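Desk gripper trials: questions we keep being asked

Last changed 06/11/2021

Which grippers have you compared so far?

Two at length. The Hestard is a two-finger parallel type, plain and slow. The Skultano is the one with jointed fingers that gets all the attention at trade shows. We had a Murakami wrist camera on for both, and the Biser controller software in between. A third gripper went back after a fortnight because its mounting plate didn't match the drawing we'd been sent.

Is the hand-like one better?

At some things. It gets hold of odd shapes without much fuss from the operator. For flat stuff such as cards, receipts and thin envelopes, it was worse than the cheap one in our hands, and we did try to be fair to it. The fingertips are too thick to get under an edge. The sales sheet says "human-level dexterity". We have asked twice which human and had no reply.

How many goes did each one get?

400 each, spread over several weeks in May and after. That sounds like plenty until you split it by object, at which point some rows in our table rest on 9 attempts. Please don't quote those rows.

So what were the results?

We publish one figure we're happy with: on paper slips standing in a divided box, the Skultano managed 47 per cent with a practised operator. With a new operator it dropped so far that we think we were measuring the person. Anyone selling you a gripper on a success rate should be asked who was driving.

Does the wrist camera help?

Less than we expected. Once the fingers close in on something small, they block most of the view. The operators stopped looking at it and watched the object directly, which you can't do if the whole point is to work from another room. We still record from it. I'd want to see a good reason before paying for a second one.

Handheld controllers or a glove?

Handheld, for now. We had a glove on loan and it drifted, and recalibrating it ate the morning. Handhelds drift too, only more slowly. Wrists get tired. We stop people after 30 minutes whether they want to or not, because the last part of a long session is always the worst data.

What about delay?

Biser reports a delay figure on screen. It covers the software's own part of the journey and leaves out the motors, so it looks splendid. If delay matters to you, film the operator's hand and the gripper together and count the frames between them. It's dull work and it will tell you more than the screen does.

Can I use your test objects?

Yes, they're all ordinary. Small boxes, cards, phones, a wooden desk organiser with compartments. We chose things people keep on desks because the foam blocks that come with these kits are far too kind. Everything grips foam.

Do you fix the objects in place?

No. Plenty of demo videos do, if you look closely at what doesn't move when it gets nudged. Ours can slide or tip over, and a knocked-over object counts as a failure.

Would you buy any of it again?

The Hestard, yes. The Skultano only if somebody else were paying for spare finger cables. As for the Biser software, ask me after the next update, as the last one undid our saved settings.

Can we send you a gripper to try?

You can. We pay our own carriage, we write up whatever happens, and you don't see the text first. Most firms lose interest at that point.

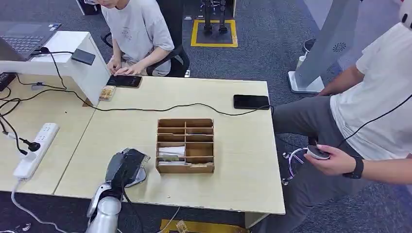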